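The Patient Pleasure of Folding on the Bed

By Adoración Rivas
2/28/19

My grandmother folded everything standing up, at the kitchen table, with the radio going and her sleeves pushed past her elbows. I have never owned a table I could keep clear long enough for that, so I fold on the bed, and over the years I have come to think the bed is the better place for it. There is room to spread a thing out and look at it. The sheet holds cotton a little, the way a polished table never will, and when your back gets tired you can sit down next to the socks and rest a minute.

I like a plain sheet for the job, pale green if I can get it, so that whites and blues both show up well against it – you would be surprised how long a white sock can hide on a white sheet. 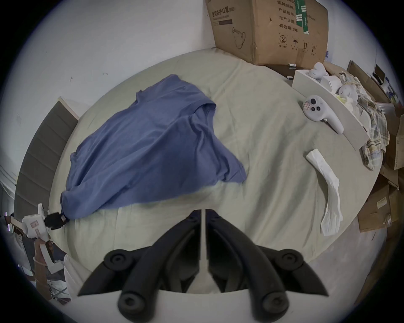
Start with the T-shirts, I always say, while you still have some patience. Take a corner of the hem between your fingers and pull gently until the cloth gives up its worst wrinkles, then work your way up toward the collar and shake out the sleeves. Sleeves love to bunch. Lay the shirt face down, smooth it with the flat of your hand from the middle outward, and only then think about folding. A friend of mine in Urnholm, who raised 6 children and must have folded more than 1000 shirts a year, used to skip the smoothing and go straight to the fold. She had a very full dresser and a very wrinkled family, and she was happy as could be, so take my advice for what it is.

For the fold itself I bring each side in toward the middle, sleeves tucked back, and then turn the hem up twice. Knit cotton is forgiving and a little slippery, and the layers like to slide over each other when you turn your back to answer the phone. If they do, open the whole thing up and begin again. It goes faster the second time. 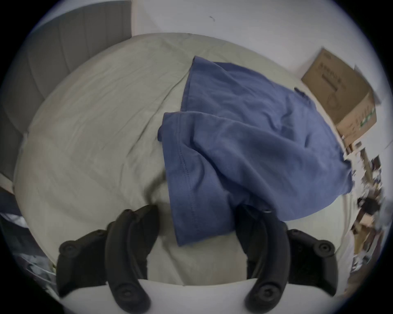

Photo: Skorkico

The stitching along the hem is your best guide. If the two lines of stitches run straight and meet edge to edge, the rest of the shirt will mostly follow, even an old one that has twisted in the wash. I have one from a summer in Cronin that has leaned to the left ever since I bought it – I fold it by the hem and let the shoulders do what they please.

Socks I leave for last. They don't ask much of anybody. Stretch each one out lengthwise, find its mate, lay heel on heel and fold once across. My grandmother rolled hers into tight little balls, and every cuff in the house was loose by March.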